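About Clelldale Shared Workshop

Filed under: Who We Are | Robotics

Print this page | E-mail this page

Clelldale Shared Workshop is a members' workshop on the second floor of the old Lellis building in Brisport. The building went up in 1956 as a parts depot, and the loading hoist still works. We rent the back half of the floor. The front half is a print shop, and they have been patient about the noise.

The workshop opened with a drill press, two workbenches and a box of hand tools. The robot arm came later. A few members wanted to build one that could pick up ordinary things at floor level and at desk height, and they wanted to do it with parts a person could buy or make on a weekend budget. That became the Ersoy arm, named after the street where the first version was put together in a garage. Most of what we do now is connected to it in one way or another.

Work on the arm happens in the carpeted room next to the machine area. Metal chips stay out of there, so shoes get brushed off at the door. The small camera at the wrist is switched on for most sessions, and members use what it records to check how the gripper approaches an object.

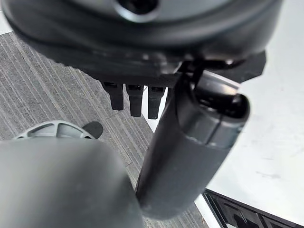

Do I need to know how to program before I join the arm group?
Most members of the group didn't when they started. There is plenty of work in wiring, printing brackets, fitting bearings and writing down test results. Someone will show you the control software when you want to learn it, and you can stay on the mechanical side for as long as you like.

The group meets in the evening, usually from 7 p.m. until the building is locked at 10. There is no set course. New members normally spend their first few visits on a cable harness or a spare joint, which can be done at the bench without power to the arm. After that they learn the start-up checklist and the stop button and can help run tests.

We keep a paper log next to the controller. Each run gets one line with the object used, the gripper settings, and what went wrong if something did. The log reached 445 entries in April. Early pages are mostly about loose set screws. Later pages are mostly about cables, which catch on the elbow joint if they are tied too tightly or left too long. We changed the cable route twice and are likely to change it again.
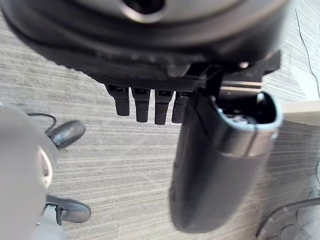

Round objects took up a good part of last winter. A box can be picked up in a slightly wrong position and still be held, but a cylinder tends to turn in the grip, and a heavy one turns further. We tried softer pads, then a slower close, and settled on a combination of the two. The settings are written on the inside cover of the log for anyone who wants to copy them.

The drawings for the arm are free to members and to anyone who asks at the desk. A full build takes roughly 200 hours for a person working alone. Two copies have been built at home by members, one in a basement and one in a spare bedroom. Both use a smaller motor at the shoulder, and the drawings now include that version.

Membership is $100 for three months and covers the use of all hand tools, the printers and the arm room. The lathe requires a short safety session first. Members pay for their own filament and metal stock. Visitors are welcome to watch an evening session before deciding. Use the side entrance on the parking lot side and take the stairs, as the hoist is for freight only.

Print this page | E-mail this page

Shares: 12 | Comments: 3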